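MEDIA RELEASE
For immediate use

Laston laundrette to take in the town's odd socks

Verano, the coin laundry in Laston's main street, will open an odd sock exchange on Monday, ending 11 years of keeping them in a drawer that no longer shuts.

Locals can bring in any clean single sock, peg it to the line along the back wall and take home another. Matching is encouraged but will not be enforced. The exchange is free, although the dryers remain $3 a load and remain the chief suspects.
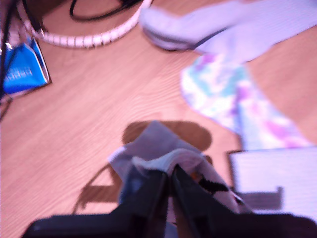
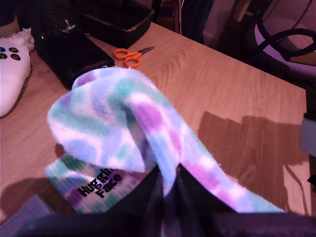
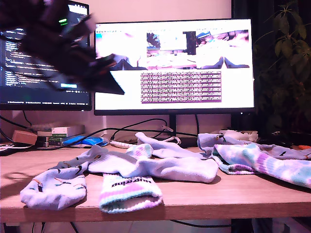
Verano opened in Laston after outgrowing its first shop in Omeo, and the drawer came along with the folding tables. A clean-out in June turned up 75 singles, most of them navy and none of them willing to pair off. Brighter socks should have better prospects. Anything like a fuzzy tie-dye number in lavender and teal will get a peg at the front of the line, where its owner has a fair chance of spotting it from the footpath. School socks will hang together at the far end, as they do in life.

Socks unclaimed after 17 days will go to Manalo Upholstery next door, to be cut up for cushion stuffing. Manalo has asked us to say that it does not want football socks, and that it has already been given some.

The exchange will run during normal opening hours, 7 a.m. to 9 p.m. Gloves will be considered if there is demand.

Enquiries: at the counter, Verano, Laston. Please don't post socks.

ENDS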